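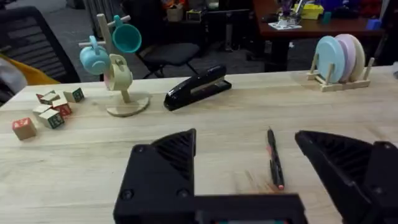 ## 4. Setting up the Fokura label printer

Place the unit on a level surface, clear of direct sunlight.

1. Remove the transit tape and open the rear cover.
2. Insert the roll with labels facing upward. Use Gronow 77 mm stock only.

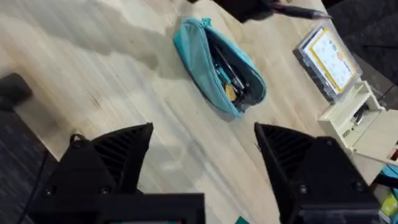 3. Close the cover until it latches and hold Feed for 2 seconds.

**Caution:** Do not touch the print head.
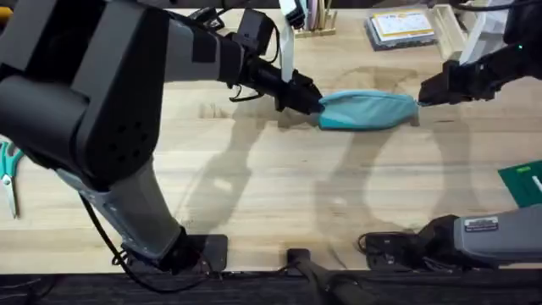 If error 404 is displayed, reseat the roll.

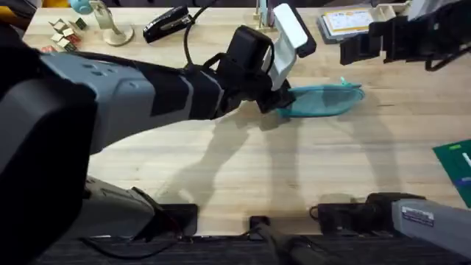

Clean the rollers after every 900 labels.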